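Wenden folding workbench, six months on

I bought the Wenden after my old trestles gave up in March. It cost 269 from the Jirnard shop on the ring road, which put it in the middle of the range. The dearer ones had built-in sockets and drawers I didn't want, and the cheaper ones rocked when I leaned on them in the showroom.

It comes in 2 boxes. The heavy one has the top and the side rails, the other has the legs, clamps and a bag of bolts. Putting it together took me most of a Monday evening. The drawings are clear enough until step 6, where the left and right braces are shown the wrong way round. If the legs won't fold flat, swap them over.

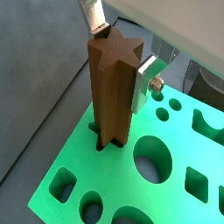
The top is the best thing about it. I have planed, glued and sanded on it and it has stayed flat. Glue scrapes off once it has set. Tea leaves a mark if you don't wipe it up the same day. The height suits me at five foot nine, but my brother is a good deal taller and says his back aches after an hour.

I'm less keen on the clamps. They hold well on square timber and badly on anything tapered, and the plastic pads came away from two of them in the first month. Jirnard sent new pads without any fuss. I stuck them on with contact adhesive and they have stayed put so far. 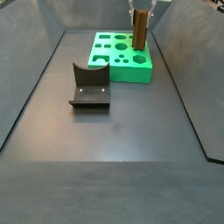 Hiwot Wako
Reviews, Tools and Workshop

Folded, the bench goes behind the door of my shed with the mower in front of it. It is heavy for one person to carry any distance. There is a strap for this, but it digs into the hand and I gave up on it. Bereket Endale, who shares the workshop at Voltesholm with me, bolted a cupboard handle to the underside of his and finds that much easier.

The feet adjust, though not by much. On the slabs outside my back door I still need a bit of slate under one corner. Indoors on concrete it stands level and doesn't creep when I'm sawing.

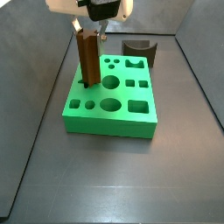

Spare parts are easy to get at the moment. Bolts, pads and feet are all kept at the counter, and the top can be ordered separately. The guarantee runs for 2 years and covers the frame only.

I would buy it again at the same price, with a set of decent clamps added to the bill. Anyone much over six foot should try it in the shop first.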